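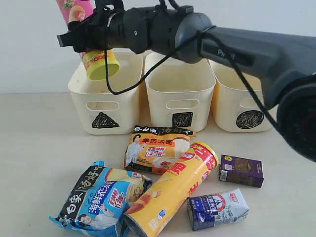 About Grisham

Grisham sorts groceries. Raphaël Fleury and Vandana Tiwari started the firm in a back room behind the Charpentier bakery, having lost one too many arguments over where the crisps live. We now look after pantry shelves for 30 households and one very particular rowing club.

We don't sell you matching jars. We have nothing against jars, but we've met people who own 200 and still can't find the rice.
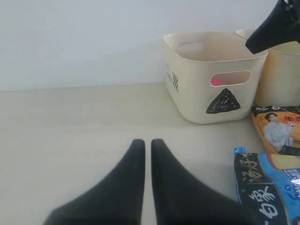

Reading time: 1 minute

Our first system, Nodisa, had 400 categories and a handbook. Vandana wrote the handbook. Raphaël lost it, filed under H. The replacement has three bins and fits on a postcard, which we'll send you if you ask nicely before June.

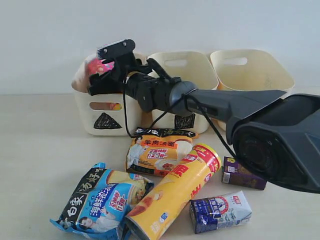
Labels are where most cupboards go wrong. People buy a little printer, label everything in sight including the printer, then change their minds about pasta. We prefer a marker pen and a shape. A scribbled triangle on a cream basket and a square on the next one along will do the job, and if your square comes out wonky, the tins won't complain. Raphaël's circles look like potatoes and he still gets paid.

Visits are mornings only. Please leave the kettle where we can find it.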